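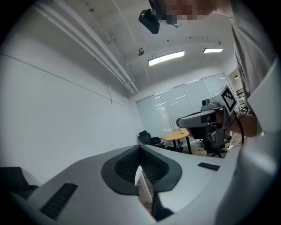

双手夹爪的位姿管线，我终于把它重写完了

2020年11月5日

好久没更新了！上一篇还是七月写的，那时候我信誓旦旦地说"下周就把标记检测那块代码整理一下"，结果这一整理就整理到了现在，顺手把检测、时间对齐、后端优化、回放规划全拆了重装。仓库里旧的那个文件夹叫 pose_final，里面还有个 pose_final_new，再里面有个 run_this_one.py，懂的都懂……现在它们全没了，删的那天我特意去买了杯奶茶。

这篇就当是给自己留个记录，也回答一下之前留言里问得最多的那几个问题：两只手持夹爪之间的相对位姿到底怎么算，鱼眼画面里的标记怎么检测，还有录完的轨迹怎么变成机械臂能跑的东西。内容会比较散，想到哪儿写到哪儿，公式尽量不放（放了我自己也要校对半天）。

项目内部代号叫 Velau，下面都这么叫。Velau 里面有几个小包：Dullon 管时间，Wogan 管可视化，Zulletti 管规划和回放。名字都是随便起的，别问含义，问就是起名那天很困。

为什么要算相对位姿

单手的时候日子很好过。夹爪上的相机自己跑视觉惯性里程计，出来一条轨迹，起点设成原点，后面的动作都用相对量表示，模型学的也是相对量，世界坐标系在哪儿根本没人关心。

一变成双手就麻烦了。两只夹爪各跑各的里程计，各有各的原点，你手里是两条漂亮的轨迹，可是它们之间差一个刚体变换，没有这个变换，"左手递给右手"这种动作就完全没法用。差一厘米，抓取就从"夹住了"变成"擦着边过去"。

老办法是让两边都对同一张地图做重定位。先拿一只夹爪在房间里慢慢扫一圈，建图，然后每段录制都往这张图里定位。纹理丰富的房间里挺好使，可是办公室和会议室嘛，大白墙、白天花板、白卷帘，特征点少得可怜，全靠天花板上的灯和管子撑场面。灯还会过曝，过曝以后边缘糊成一片，提出来的角点在相邻两帧之间能自己散步。

所以新版里加了第二条路：夹爪外壳上侧贴一块黑白方块标记，让另一只夹爪的相机去看它。只要看见了，就多一条两只手之间的直接约束。看不见的时候靠里程计往前推，看见了再拉回来。听着很朴素，做起来每一步都有坑，下面一个一个讲。

鱼眼：别急着去畸变

我最早的做法特别直觉：拿到鱼眼图，整张去畸变成针孔图，然后丢给现成的标记检测器。大概每个人第一次都会这么干吧（安慰自己）。

问题在于针孔模型装不下大视场。入射角越接近90度，投影点就越往无穷远跑，你要么把边缘裁掉，要么得到一张中间挤成一小坨、四周拉成面条的图。而双手操作的时候，另一只夹爪偏偏最爱待在画面边缘！你在中间干活，它从侧面伸过来，标记正好落在拉伸最狠的地方。裁掉就什么都没了，不裁的话，角点附近全是插值插出来的假像素，亚像素优化在上面跑得可开心了，跑出来的结果也很"稳定"，就是稳定地错。

第二版我反过来，直接在原始鱼眼图上检测。黑白方块在鱼眼边缘会弯，检测器里那个"四边形拟合"的步骤就会嫌它边不够直，把候选扔掉。放宽阈值能救回来一部分，代价是误检变多，桌椅的轮廓啊窗帘的分格啊，都能给你凑出四边形来。

现在用的是第三版，虚拟视角。思路是这样：先在原图上用很宽松的参数找候选区域，误检多就多，不管它；然后对每个候选，取它中心那个像素对应的光线方向，造一台虚拟针孔相机，光轴就朝着这个方向，视场给得很窄，从原图重采样出一小块图。这块小图里标记差不多在正中央，边也直了，再用正常的严格参数检测一遍。检测到的角点先转成光线，再按旋转搬回原相机坐标系。

有几个细节我自己踩过，写下来：

重采样的分辨率要跟原图局部分辨率匹配。我一开始图省事，统一采成同样大小，远处的小标记被放大了好几倍，角点看着圆润可爱，误差其实是放大之前的误差。现在是先算候选中心处每像素对应的角度，再决定小图尺寸。

最后的重投影误差一定回到原始鱼眼图上算。虚拟图里的一个像素在不同位置代表的角度不一样，拿它当误差单位，后端的权重就全乱套了。

遮罩要做。鱼眼图四周有一圈黑边，下半部分还有夹爪自己的外壳，这些地方永远是那个样子，特征跟踪器要是抓上去，就会觉得"世界没动啊"，然后里程计的速度估计被活活拽慢。我给每只夹爪的型号画了一张静态遮罩，开合会动的部分再额外膨胀一圈。遮罩文件跟标定文件放在同一个目录，加载的时候检查图像尺寸，对不上就直接报错退出。以前是对不上就自动缩放，我当时觉得自己好贴心，后来花了一个下午才发现有一台设备用的是别的分辨率的遮罩，缩放以后正好错开一截。贴心害死人。

标定模型用的是四个系数的等距多项式模型，没什么特别的。唯一要说的是标定板一定要推到画面边边上去拍，只在中间晃的话，中间残差漂亮得不得了，边缘全靠多项式自己外推，四次项想往哪翘就往哪翘。我现在的标定脚本会把角点按入射角分桶画一张直方图，外圈的桶太空就不给出结果，让你接着拍。同事刚开始挺烦它的，会对着屏幕翻白眼，不过用了一阵也就习惯了。

平面标记的二义性

这部分是留言里问得最多的："我的标记位姿为什么老是来回翻？"

一块平面标记，四个角点，求位姿有两个局部最优解，它们差不多是绕着视线方向镜像过来的。标记大、离得近、斜着看的时候，两个解的重投影误差差得很开，选小的那个就行。标记小、离得远、接近正对的时候，两个误差几乎一样，一点点噪声就能让排名对调，于是位姿在两个解之间来回蹦，画出来像心电图。

我以前的处理方式非常粗暴：跟上一帧比，谁近选谁。这招平时挺灵，可是只要第一帧选错了，后面整段都会跟着错，而且曲线特别光滑，光看图完全看不出毛病。那种错是最难抓的，蹦来蹦去的好歹一眼就能发现。

新版里两个解都留着。每次检测输出两个候选位姿和各自的误差，误差比大于阈值的，直接丢掉差的那个；比值不够大的，两个一起送到后端，当成一个"二选一"的因子。后端先只用那些没有歧义的观测把轨迹大致拉好，再回头看每个有歧义的观测，哪个候选跟当前轨迹更合得来就选哪个，选完再优化一轮，如此反复几次，选择不再变了就停。

还有一点也改了：进优化的量不再是解出来的位姿，直接用四个角点的重投影误差。位姿只用来做初值和挑候选。原因嘛，小标记的位姿误差形状很歪，沿视线方向和两个倾斜方向的不确定性比别的方向大得多，硬塞一个对角协方差进去等于骗优化器。用角点误差的话，这个形状它自己会处理，省心多了，代码还短了一截，我喜欢。

顺便讲一个丢人的 bug。有一阵子右手看左手总是偏一个固定的小角度，左手看右手就没事。查标定，没问题；查时间戳，没问题；查到最后是标记坐标系到夹爪坐标系的那个外参，右手的文件里旋转存的是矩阵转置。因为这个旋转本来就接近单位阵，转置之后只差一点点，所以看着就像"标定稍微有点不准"。我还因此认真研究了好几天外参精标定的论文……现在所有变换在代码里都强制写成 T_目标_来源 这种命名，比如 T_gripper_marker，乘起来的时候相邻下标必须一样，写错了肉眼就能看出来。读取外参的函数也不接受裸矩阵了，文件里必须带两个坐标系的名字，顺序反了就报错。

时间对齐：Dullon

两只夹爪，两台相机，两个惯性单元，四个时钟。没错，相机和惯性单元挂在同一块板上，时间戳却不一定来自同一个时钟，我第一次知道的时候也很震惊。

相机跑60帧每秒，相邻两帧隔了十几毫秒，手快一点挥过去，这点时间夹爪能走好几毫米。也就是说时间对歪一帧，前面标定抠出来的那点精度就全还回去了。

Dullon 干三件事。

头一件是单只夹爪内部，相机和惯性单元之间的偏移。用的是角速度互相关：从图像估一条角速度模长曲线，从陀螺仪读一条，滑着对，峰值的位置就是偏移，峰值附近再拟合一条抛物线拿到亚采样的精度。为什么用模长呢，因为模长跟坐标系没关系，外参旋转没标好也能先对时间，鸡生蛋的问题就绕开了。

第二件是两只夹爪之间的偏移。采集流程里规定开头要做个小动作：两只夹爪靠在一起，保持相对不动，一起晃几下。两边陀螺仪的角速度模长在这一段理论上是同一条曲线，还是老办法滑着对。动作幅度太小的话峰会很扁，Dullon 会算一个峰的尖锐程度，不达标就把这段标成待复核，不会悄悄给你一个数。之前悄悄给数的那个版本，给出来的零偏移看着特别正常，我居然信了很久。

第三件是漂移。短录制里把偏移当常数没问题，录长了两个晶振跑得不一样快，首尾的偏移就不相等了。现在结尾也要求晃一次，首尾各估一个偏移，中间线性插。有人会忘了结尾那一下（我自己就忘过，而且不止一次），这种情况就把偏移和斜率都放进后端当变量，靠标记观测去约束，标记看得足够多的话也能收敛。

卷帘快门我也纠结过要不要管。最后管了，方法很简单，每个角点按它所在的行算一个自己的曝光时间，在轨迹上插值取位姿，再算投影。快速运动的片段改善很明显，慢动作基本没区别。行读出时间是标定时一起估的，手册上的数我试过，和估出来的对不太上，就用估出来的。

插值的时候提醒一句，四元数插值前检查符号！q 和 -q 是同一个旋转，但是直接插会绕远路，中间那帧的夹爪会突然翻个跟头。这个坑我每换一个项目就要踩一次，这回写进了测试，看我下回还踩不踩。

后端：把约束拼起来

后端是一个普普通通的因子图，变量是两只夹爪在关键时刻的位姿，加上前面说的时间偏移、斜率，再加一个两边原点之间的变换。因子有里程计的相对位姿，有标记角点，地图重定位成功的话还有绝对位姿。

里程计因子怎么给权重，我试了好几种。里程计自己报的协方差过于自信，自信到标记观测根本拉不动它。后来改成按运动量和跟踪点数给一个经验值，跟踪点少的时候主动放松，对着白墙的那几段立刻就好了。不优雅，但我暂时没找到更好的办法，有懂的朋友欢迎留言教我。

标记角点用了鲁棒核，因为误检总有漏网的。手挡住半边标记的时候特别容易出怪东西：角点被手指压住一个，检测器很努力地在手指边缘上给你找了一个"角"，四个点凑齐，编号解码居然还过了。鲁棒核能压下去大部分，剩下的靠一个很土的检查：同一个标记，相邻帧的角点在扣掉预测运动之后不应该跳太远，跳了就两帧都降权。

说说效果吧，拿一段我最常用的回归测试录制来讲，一共2,081帧，新管线给出相对位姿并且通过一致性检查的有2,000帧。没过的那些我一帧一帧看过，大多是标记被前臂挡住的同时里程计又正好在快速转动，两头都不太可信，那就老老实实标成无效，训练的时候切掉。旧管线是不给无效标记的，每一帧都有数，所以两边没法直接比"成功率"，旧的永远是满分，笑死。

这段录制没有动捕真值，所以我说的一致性检查是自己跟自己比：随机抽掉一部分标记观测，用剩下的优化，再看抽掉的那些重投影误差有多大。它抓不出系统误差，比如外参错了，大家一起错得很整齐，它是看不出来的。抓系统误差我靠另外一个动作，把两只夹爪的指尖对着碰一下，碰上的那个瞬间，两边算出来的指尖位置应该重合。不需要任何设备，随时能做，强烈推荐。前面那个转置 bug 就是这么逮到的。

夹爪开合宽度

这块很小，但是问的人不少，单开一节。

开合宽度也是从图像里量的，每根手指上有个小标记，夹爪自己的相机盯着。两个小标记之间的距离减去完全闭合时的距离就是宽度。每台装配都有点差别，所以每次开录前做一次全开全闭，存下两端的值，后面按比例算。

有一个手指标记被物体挡住的时候，就用另一个加上左右对称的假设来补。两个都被挡住就线性插，超过一定时长标无效。抓大件的时候经常两个都没了，插值又刚好把闭合的那一刻抹平，模型学到的抓取就会软绵绵的。我后来加了一条，插值区间如果跨过了明显的开合变化，整个区间都标无效，宁可少要一点数据。

规划和回放：Zulletti

轨迹算出来了，下一步是看看机械臂到底能不能走。人的手臂灵活得要命，随手一拧的姿势，机械臂可能要绕一大圈，或者干脆到不了。

Zulletti 最早只做一件事：逐帧求逆解，求不出来就报失败。后来发现逐帧求解有个很坏的毛病，每一帧都有解，连起来却不连续，中间关节构型换了一支，从手肘朝上突然变成手肘朝下。仿真里它就瞬移过去了，真机上你当然不想看到这个。

现在的做法是分两步走。先粗采样，每个采样时刻求出尽可能多组逆解，连成一张分层的图，层与层之间的边代价是关节变化量，超过速度限制的边直接不连，然后跑一遍动态规划找最短的一条。这样整段用的是哪一支构型，一开始就定下来了，不会走到一半后悔。第二步拿这条路径当初值做轨迹优化，目标里有跟踪误差、关节加速度，约束里有关节限位和自碰撞、双臂互碰。

基座放哪儿也是个变量。录的时候人站在那里，基座相对这套动作在哪儿并没有定死，所以我让 Zulletti 在一小块范围里搜基座位置，同一个任务的所有录制共用一个位置，挑可行条数最多的。注意一定要整批一起搜！我一开始每条轨迹单独搜，可行率好看得不得了，然后才想起来真机的底座是拧在桌上的，总不能每条轨迹换个地方拧。

跟踪误差的权重，位置和姿态要分开给，绕夹爪接近方向的旋转我通常放得松一点，抓圆的东西时转一点没关系。但是倒水、插东西这种任务就不能松，所以权重写在任务配置里，默认是紧的，要松自己改。以前默认是松的，然后有人拿它回放了插接任务……嗯，改了。

速度方面，人干活比我们敢让机械臂跑的速度快，所以回放前统一做时间缩放。缩放系数按整段最难的地方来定会慢得让人打瞌睡，按局部来定又会改变动作的节奏，两只手的先后关系必须保住。目前是两臂共享一条时间缩放曲线，曲线本身做平滑，难的地方慢一点，容易的地方快一点，左右永远同步。动态抛接之类的任务不能这么弄，好在我们暂时没有这种任务。

看东西：Wogan

我个人觉得这次重写里最值的是可视化工具，虽然它一行算法都没有。

旧流程调试全靠打印和画静态图，一段轨迹出问题，先存图，再翻图，再猜是第几帧，再回去看视频。Wogan 把这些全放在一根时间轴上：左边是两路鱼眼视频，中间是三维视图，下面是一排曲线，拖动时间轴全部一起走。标记的检测框直接画在原始鱼眼图上，画的时候边是按畸变模型弯过去的，所以能很直观地看出位姿对不对，弯曲的框和真实边缘贴不贴，一眼就知道，比盯着残差数字强太多了。

二义性的两个候选也会画，选中的画实线，落选的画虚线。有一回我就这么看着虚线框和实线框在那儿此起彼伏，盯了几分钟，突然就想通了前面说的那个"先用没歧义的，再回头选"的办法。

曲线那一排支持自己加表达式，比如两只指尖的距离、标记中心的入射角、两路时间戳之差。我最常开的是入射角和重投影误差的散点图，误差要是随着入射角往外翘，八成是标定外圈没拍够，回去重拍，不用在后端瞎调。

性能上花了点功夫。视频按需解码，往回拖的时候从最近的关键帧重新解，会卡一下，后来预先缓存前后一小段，就顺了。三维视图里轨迹点太多会拖慢，按当前缩放级别抽稀。整个东西在笔记本上能跑，我出门调试都带着它。

测试和杂七杂八

重写之前我先干了一件很枯燥的事：写合成数据生成器。给一条随便什么曲线当真值轨迹，按鱼眼模型投影出标记角点，加噪声，加遮挡，加时间偏移，加卷帘快门，生成一整段假录制，格式跟真的一模一样。管线从头跑到尾，结果跟真值比。每种误差都能单独开关，哪一步出问题很快就能定位。

合成数据最大的好处是能测"应该失败"的情况。把晃动动作的幅度调到很小，Dullon 应该举手说它不确定；标记全程正对而且很远，后端应该保留歧义，不许硬选。这些测试比测精度的更有用，因为我以前大部分的痛苦都来自"没报错但是错了"。

配置文件也收拾了一遍。以前参数散在命令行、环境变量和三个不同的文件里，优先级只有上帝知道。现在每次运行会把最终生效的所有参数连同代码版本一起写进输出目录，想复现就直接拿那个文件喂回去。中间结果按输入和参数的哈希缓存，改后端参数就不用重跑检测了，调参从泡杯茶等结果变成了喝一口茶等结果。

采集端也有一点点变化。开录前会跑一个自检：两路相机时间戳在不在走，存储空间够不够，遮罩和标定文件跟设备编号对不对得上，标记能不能互相看见。最后一项是让人把两只夹爪互相照一下，听到提示音再开始。提示音我选了个特别短的，之前那个太长，每次都被录进去，剪音频的时候烦得要死（虽然我们也不用音频）。

几个留言统一回一下

有人问标记能不能不贴，直接用外观去估另一只夹爪的位姿。能，理论上夹爪的三维模型都有，训个网络就行，我也试过一小阵子。精度跟标记比还差一截，手一握住外形就变了。以后可能会拿它当标记被挡时的备份，现在没有排上。

有人问为什么不上外部定位设备。精度当然好，可是要架设备、要标定房间，换个地方就得重来。我们想要的是拎着就走，开箱录。

有人问标记要多大。看你的工作距离和分辨率，我的经验是先用合成数据生成器扫一遍再去打印，别像我一样打印了一堆大小不一的，现在拿来当书签。打印材质选哑光的，覆膜的会反光，天花板灯正好映在白格子上倒没什么，映在黑格子上解码就挂了。

有人问代码开不开源。想开，Wogan 应该最先，它跟别的部分耦合最少，文档写完就放。Dullon 和 Zulletti 里面还有一些跟硬件绑得很死的东西，要拆。合成数据生成器估计会跟 Wogan 一起放出来，毕竟没有数据的查看器打开是一片灰，挺尴尬的。

接下来要弄的

在线版。现在所有优化都是录完离线跑，录的人当场不知道这一段能不能用，晚上跑完发现废了就很伤心。打算先做一个轻量的在线检查，只跑检测和粗对齐，标记太久没看见就提示一声，后端还是离线。

多标记。现在每只夹爪上侧一块，手腕翻过去就看不见了。多贴几个面，外参之间用一次联合优化标出来，代码里留了接口还没测。

里程计因子的权重，前面说过了，想换成学出来的。

还有把 Zulletti 的可行性结果反馈到采集端，录的时候就告诉人"这个姿势机械臂够不着"。这个我最想要，不过要先把基座搜索的速度提上去，现在一批跑下来够我吃顿午饭还能散个步。

下一篇大概会专门写虚拟视角检测那部分，带代码和几张对比图，合成数据的参数也会一起贴出来。想先看别的部分的话留言说一声，我按票数排。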